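September
By the practice blog team

Open afternoon at the Vestergaard counselling centre

I went along to the open afternoon at Vestergaard because two of my clients had asked me whether it was worth joining the waiting list there. I work on my own from a single room, so I also wanted to see how a larger centre handles the practical side of things.

The centre is on the first floor above a row of shops in Brarnus, six minutes on foot from the bus station. There is a lift, but you have to ring for it from the side door and the sign is easy to miss. I arrived at 2 pm and was put in a group with a mix of trainees, a couple of GPs' receptionists and several people who were thinking of booking for themselves.

There are five counselling rooms. Four are for individual sessions and the largest is used for couples and for the bereavement group. The rooms are plain: two armchairs, a low table, a clock where both people can see it. I sat in one with the door closed while somebody talked in the corridor and could hear a voice but no words. The room nearest the stairs is noisier, and staff said it is mostly used for phone and video work.
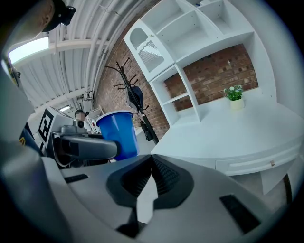
After the tour there was a talk on how referrals work. You can refer yourself, and most people do. The first appointment is an assessment and lasts 90 minutes, with a short break if you want one. It may be with a different counsellor from the one you go on to see. Some people in the group didn't like the sound of that - having to tell the story twice - and it was the question that took up most of the time. The answer was that notes are passed on with your consent and you can ask to stay with the assessor if they have a space.

Ordinary sessions cost £40, with a lower rate for students and people on benefits. Booking is done through a system called Rerus, which sends a text the day before. You can still book by phone in the mornings.

I also picked up the leaflet for Stollent, their evening group for people caring for a relative. It runs for six weeks and you don't need an assessment to join. The next one starts after half term and had places left when I asked.

I have told both clients what I saw. Parking is on the street behind, two hours maximum, and it was full when I left.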